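Kisero noteholders have an offer on the table. The man telling them to refuse it has some explaining to do

2026-03-04 | By our markets staff
Reading time: 8 minutes

Vsevolod Vasylenko wants several thousand people to turn down money. He has been saying so since the offer came out, in online meetings, in long emails and in a borrowed meeting room above a dentist's, where we spoke for most of an afternoon. He brought his own printed copy of the settlement document with so many paper tabs in it that it would not lie flat.

The offer concerns notes issued by Kisero, a lender that advanced cash to small exporters against unpaid invoices. Savers bought £350m of those notes, nearly all of it through the Perkine website, which presented them beside ordinary savings accounts and described them as "asset-backed income". Interest stopped last May. Perkine has now proposed to pay holders 48 pence in the pound in return for a full release from any claim over how the notes were sold.

Vasylenko says the right figure is at least 60 pence. I asked him where that came from.

"From the loan book," he said. "We have seen the list of invoices that was given to the security trustee. We went through it borrower by borrower and put a value on each. Then you add what we think Perkine should contribute for the selling. It is a cautious figure."

Cautious by whose standard? The list he is talking about was drawn up before the default, and he accepts that he has not seen a later one. He also accepts that the contribution from Perkine is an estimate of what a court might award, made by people who would like a court to award it. He did not seem put out by the question.

"Any valuation in a case like this is made by someone with an interest," he said. "Perkine's was. Theirs was paid for by the company that wants the release. I don't see that described as a problem very often."

He has a point there. The valuation attached to the offer runs to a page and a half and gives one total for the whole book, with no breakdown by borrower or by country. It says the author relied on information from management and did not check it. People are being asked to sign away a legal claim on the strength of that, and the letter that came with it uses the word "independent" in its second paragraph.

What went into the loan book

The biggest single borrower was Huaranga, a trading business that bought dried fruit and pulses and sold them on to wholesalers. According to the offer document, Huaranga accounted for 29 per cent of everything Kisero had lent when the interest stopped. The marketing pages that savers read spoke of a "widely spread" portfolio.

"If you had told a retired teacher that nearly a third of her money was with one trader in chickpeas, she would have asked a question or two," Vasylenko said. "She was never told. For me that is the whole case. The rest is arithmetic."

I put it to him that the full terms did warn of concentration. There is a paragraph on it, fairly deep in the risk section, and it says in plain enough words that a small number of borrowers could make up a large part of the book. A court might think that covers it.

"It might. It says 'could'. By the time most of these people bought, it had already happened. You can't warn someone that a thing could happen when you know that it has."

Did Perkine know? He paused over that for longer than over anything else I asked. He believes it did. He thinks monthly reports from Kisero would have shown it, and that Perkine was entitled to receive those reports under its agreement with the lender. Whether it received them, opened them and understood them is another matter, and he has no document that settles it. Perkine's position, set out in the covering letter, is that it acted only as an introducer and "had no role in the assessment or monitoring of borrowers".

That sentence sits badly with the old version of its website, which told visitors that every product had been "selected by our credit team". A credit team that does not assess credit is an odd thing to employ. But an awkward web page is some way from a winning claim, and noteholders have been given the impression in some of Vasylenko's emails that the two are the same.

I read one of the emails back to him. It said the case was "very strong on the documents". Would he still put it like that?

"I would say strong," he said. "I wrote that late at night."

Who pays for the fight

Then there is Tirnero. It is the litigation funder that has agreed to meet the costs of an action against Perkine if enough holders vote the settlement down. Vasylenko brought it in. He says he interviewed several funders and that its terms were the least bad.

Funders take a share of what is won. That is how they earn their living and there is nothing improper in it. The difficulty is in working out what the share is a share of. The summary sent to noteholders says Tirnero's return will be calculated "by reference to recoveries". If that means everything recovered, and if the percentage is anywhere near what funders commonly ask for, a holder who wins 60 pence after years of waiting could easily walk away with less than the 48 pence available now.

Vasylenko said this was a misreading. "The share applies to the improvement. If the offer is 48 and we get 60, they take a part of the difference. The first 48 belongs to the holders whatever happens."

I asked to see where the agreement says so. He turned over several tabs, found the definitions and read one out. It defined recoveries as "all sums received by or on behalf of the claimants". He read on a little further, then went back to the start.

"There is a side letter," he said. "It is in the side letter."

The side letter has not been sent to noteholders. He said he would ask for it to be released before the vote, and that he had assumed it already had been. I believe him about that. I also think that somebody asking pensioners to give up a certain payment ought to have checked.

There is a further gap, and it worries me more than the percentage. If the settlement falls, the 48 pence goes with it. Perkine is under no duty to offer it again. To say that the first 48 pence belongs to holders "whatever happens" is to assume that the case is won, or that Perkine comes back with the same sum, and that Perkine still has the money by then. Its last accounts show a business that lives on fees from new products, and it has not launched many lately.

"Yes," Vasylenko said. "It is a risk. I have said it is a risk."

He has, in the fourth of five bullet points in a note that went out in January. The first three are about accountability.

His own position

Vasylenko spent most of his working life analysing company bonds for an insurer, and he owns Kisero notes himself. He would not say how many, other than that it was "enough to be angry and not enough to be ruined". He receives no salary for organising the noteholders. Under the funding agreement he would be paid a fee for his time if the action succeeds, and that fee is disclosed, though the amount is left to be agreed.

I asked whether this gave him a reason to prefer a fight.

"It gives me a reason to prefer winning. If we lose I get nothing and I have lost on my notes too. Tell me who at Perkine is in that position."

It was a good answer and I suspect he had given it before. All the same, a holder in her eighties and a holder in his fifties with other savings are not being offered the same bet, and the campaign speaks to them as if they were. When I raised this he was less combative than I had expected. He said he had told two people privately to vote for the settlement, on account of their age and what they needed the money for.

Why privately?

"If I put it in an email, Perkine would print it on a leaflet."

Perhaps it would. It would still be more useful to most holders than anything in the leaflets they have had so far, from either side. Perkine's own material is no better. Its question-and-answer sheet deals at length with how to fill in the voting form and gives a single line to what is being released. The release covers claims "known or unknown", against Perkine and its directors, and it would survive even if it came out later that the monthly reports had been sitting in an inbox all along.

I asked Vasylenko what would change his mind. He listed an up-to-date loan book, a proper valuation of what is still owed by Huaranga, and the release cut back so that it did not cover concealment. Give him those, he said, and he would tell people to take 48 pence and get on with their lives.

He has asked for all of it in writing. So have I. Perkine replied that it "would not be providing a running commentary during a live vote". Tirnero said its terms were confidential to its clients, which rather leaves out that its clients would also like to read them. 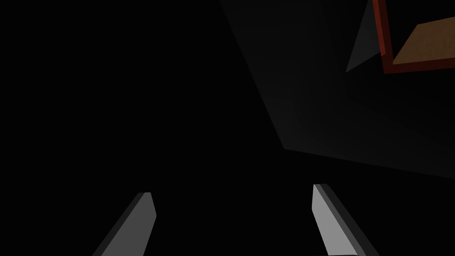 Voting and what to ask for first

The settlement needs three-quarters of votes cast, by value. Holders who bought through Perkine vote through their account page, and a vote can be changed until the poll closes. Anyone leaning towards the court action should ask for the side letter and read the definition of recoveries in it. Anyone leaning towards the offer should ask Perkine whether the payment comes in one sum and on what date, as the document gives only "a target period".

Vasylenko says he will publish the side letter the day he gets permission. On the way down the stairs he was already on the phone asking for it.

Contact the newsdesk | Corrections | © 2026 All rights reserved | Back to top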